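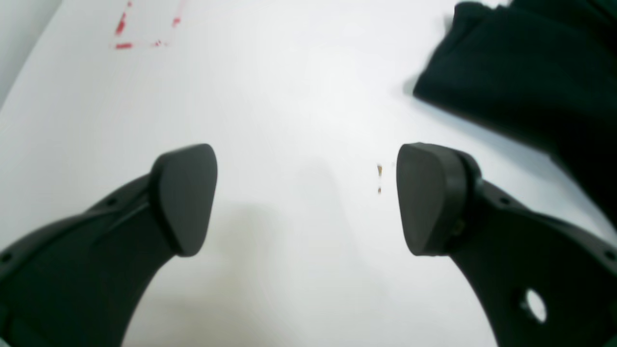
3 min read

List: gripper-care
Subject: Re: Pads drifting apart after a change, and how often do you clean?
From: Jacobus Maluleke

Hello all,

Great question from Venter, and a subject I could go on about all day, so I will try to be brief (I won't manage it). Quoting the original for anyone who joined this week:

> We have a two-finger gripper on a small arm at Plustbridge, folding
> and stacking cloths on a white table. Since I changed the pads it
> closes a bit crooked. The left pad touches first and the cloth gets
> nudged sideways before the right one bites. Software zero looks fine.
> I've swapped the pads left to right and it makes no difference.
> Is this the fingers, the pads or the mount? And how often do people
> clean the pads? The manual says "as required", thanks very much.
>
> Venter

First, well done for swapping the pads over, as that rules out half the usual suspects in one go. If the fault had moved with the pad you would be ordering pads. It stayed on the left, so look behind the pad.

My money is on the collar, where the pad meets the finger. On ours there is a small screw there and it is very easy to nip it up while the pad is still sitting a hair proud. It feels tight. It looks tight! Then the first few grips bed it down and you have a pad leaning in further than its partner. Back the screw off, press the pad home with your thumb, hold it there and tighten in two goes. Do the same on the other side even if you think that one is good.

Now my favourite check, which costs nothing. Open the gripper wide and park it low over the bare table, then look at it through the wrist camera. Mine is at the top of this message, taken in the middle of exactly this job. You get both pads against plain white and any lean shows up far better than it does from standing beside the arm. Save a picture when you know the fingers are right and put it next to a new one whenever you suspect something. I keep 8 of them now, going back to October, and flicking through them is oddly good fun.

It shows up dirt as well. There's a tan speck on the table just left of the right-hand pad in mine, a crumb of something. Bits like that are worth picking up before you close the fingers. One crumb squashed into a rubbery pad can leave a dimple, and a dimple holds fluff, and then your thin cloths start to slip.

You'll also spot the red marks on the table, top left. I like having something like that in view for a rough check on the camera itself. If the marks have shifted between two pictures taken from the same arm pose, and the fingers haven't, suspect the arm or the table before you touch the gripper. I lost most of an afternoon once to a table somebody had leaned on.

On cleaning, my routine is:

Every shift: wipe both pads with a barely damp lint-free cloth, then a dry one. No solvent, please. I ruined a lovely pair that way.

Every 5 shifts: open fully, wipe the finger bodies, look into the holes in the housings for fluff and blow it out gently.

Every 20 shifts: check the collar screws, take the wide-open picture, then run 8 slow open and close cycles on nothing at all and listen. A healthy pair sounds the same both ways. If one side ticks, stop there and have the finger off.

Venter, if the collar turns out to be fine, the next place is the base of the left finger. Slacken it, close the gripper slowly on a flat gauge block at the lowest force you have, let both pads settle against the faces, and tighten up while it is holding. Then do your zero again. I know you said the zero looks fine, but it was set with the finger where it is now, so it will need redoing after the finger moves.

One question back to the list. Has anyone tried the Grindov pads on cloth? I have a pair of Proveros on at the moment and get on well with them, but I'd love to hear how the others cope with slippery linings, and whether they need the same bedding in.

Please do post your wide-open pictures too, Venter, before and after if you can. I really enjoy these.

All the best,
Jacobus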